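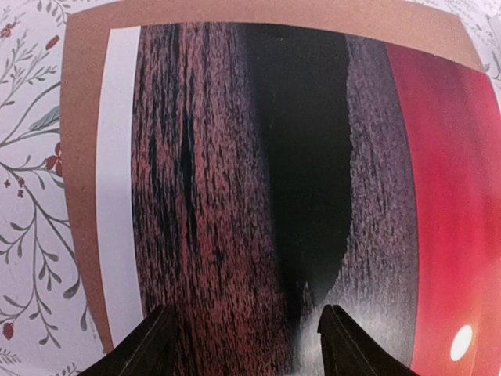 Framed and Hung: Making Room for an Odd Print

A wide tan mat does a lot of work. Put one around a busy print, leave a thin white margin inside it, and the eye gets a place to stop before it reaches the wallpaper. That matters when the wallpaper has flowers on it, even pale ones.

Boglárka Pap has framed pictures in Hajdu for most of her working life. Her shop, Drindness, takes in 134 jobs in a slow month and more in August, when people come back from vacation with things rolled up in tubes. Plenty of them are abstract, and customers tend to worry about where those will go.

"They tell me the wall is already patterned, so the picture has to be plain," Pap says. "I tell them to look at the size of the pattern first."

Small vertical flecks in rust and maroon, packed together like bark, read as texture from across a room. A faded floral does the same. The two can share a wall if something flat sits between them, and light brown is a safe choice next to reddish brown. A tall black shape in the middle of the artwork helps too, by giving people one thing to look at. Muted lavender and gray will soften the whole thing if the rust feels heavy.

Pap cuts most of her mats wider than customers expect. A narrow one saves a little on board and usually looks like a mistake once it is up. She has kept every offcut over a certain size since she opened, and the last time she sorted the rack there were 1,418 of them. Some end up as mats for postcards.

Strong red is harder. A glossy crimson surface beside a print picks up light from lamps and windows, and the bright spot moves as you walk past. Pap suggests taping a sheet of paper to the wall where the picture will go and looking at it in the evening with the lights on. If the glare bothers you, move the lamp before you move the nail.

For hanging, she uses two hooks on anything wider than her forearm. On old wallpaper she cuts a small V with a blade, folds the flap down and drives the nail in behind it. When the picture comes down, the flap gets glued back.

Drindness is on the Nostow side of the market hall and closes at four.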